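How to Run a Wiping Demo at Your Open Day

When we first opened the Darnik workshop to visitors, we planned our robot demo the way engineers like to plan things, with a lot of moving parts and a speech to go with each one. People were polite about it. What they wanted to watch, though, was the arm we had left running on a side bench, patiently pushing a cloth over a piece of glass. So the next time around we made wiping the main event, and we've kept it in the program ever since. If you have an arm, a gripper and a few household things, you can put one together in an afternoon, and I'd love to see more of them out there!

Pick something people know

Choose an object that everybody has cleaned at home at some point. Picture frames, baking trays, small mirrors and cutting boards have all done well for us. A frame is my favorite, partly because it has corners (corners are where a wiping motion gets interesting) and partly because visitors start telling you about the frames on their own walls while they watch, and then you're having a real conversation and they've stopped being shy about asking things.

Take out any real glass before you start. We use a thin sheet of clear plastic when we want a shiny surface, and when the talk is mostly about gripping we don't bother with a front at all.

Choose the cloth

Go for microfiber with a deep, loopy pile, in a color that stands out from everything near it. Bright blue is easy to follow from the back row. Thin dusting cloths slide out of the fingers, and paper towels tear, usually right when a school group walks in. Wash a new cloth once before the day, without fabric softener, and keep two spares in a drawer close by.

Fold the cloth loosely. I know the temptation is to square it up nicely, but a bunched cloth gives the fingers something to sink into and forgives a little error in height.

Set the contact height

Start high and come down slowly. With the arm in its slow mode, lower the fingers over the cloth until you see the pile give a little, and save that as your contact point. Then save a second point 16 millimeters above it, which will be your travel height between strokes. If your controller lets you set a force limit, use it, and set it lower than you think you need. Our little routine, which we call Ilalora for reasons lost to a very long lunch, won't take a new height until both points have been saved, and that has rescued me more than once.

The wrist camera is a big help at this stage, and it's well worth putting its view on a screen for the audience too. 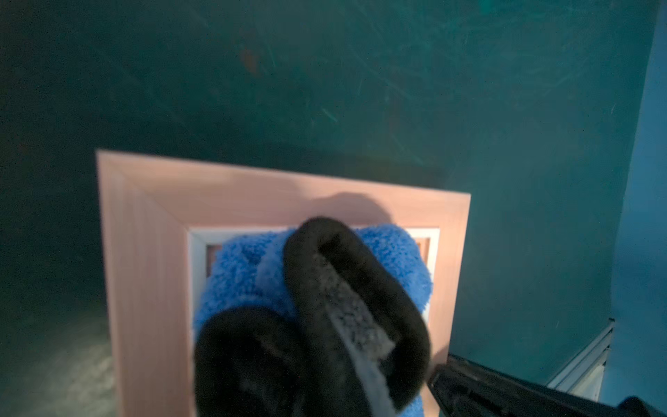
Black padded fingers on the blue cloth, inside the opening of a wooden picture frame.

Once you have that view up, watch how the cloth sits against the inner edge of the frame. If it climbs over the edge, refold it smaller and save the contact point again.

Teach the strokes

Keep to short strokes, all in one direction, lifting to travel height between them. Back-and-forth rubbing looks livelier, but the cloth creeps and you'll spend your whole talk putting it back. Run the full program at least 10 times with no visitors in the room before you trust it. When we took ours to the Tenness hall we skipped that step, found that the table there had a gentle lean to it, and had to redo every point while people were hanging up their coats.

Talk while it runs

Begin with what the arm is trying to do, then go quiet for a couple of strokes and let people look. I like to pass around a spare cloth so they can feel how much it squashes. Somebody will ask whether the robot could do their windows, and it's a fair question, so have a kind answer ready that mentions ladders.

Keep visitors behind a rope or a painted line, and have one person whose only job is to stand by the stop button. Swap that person out every hour or so. At our Yorath day in February we had up to 200 people through between opening and lunch, and the button person was by far the most tired of us.

When you pack up, shake out the cloth, wipe down the finger pads with a barely damp rag, and write your saved heights on a bit of tape stuck to the crate.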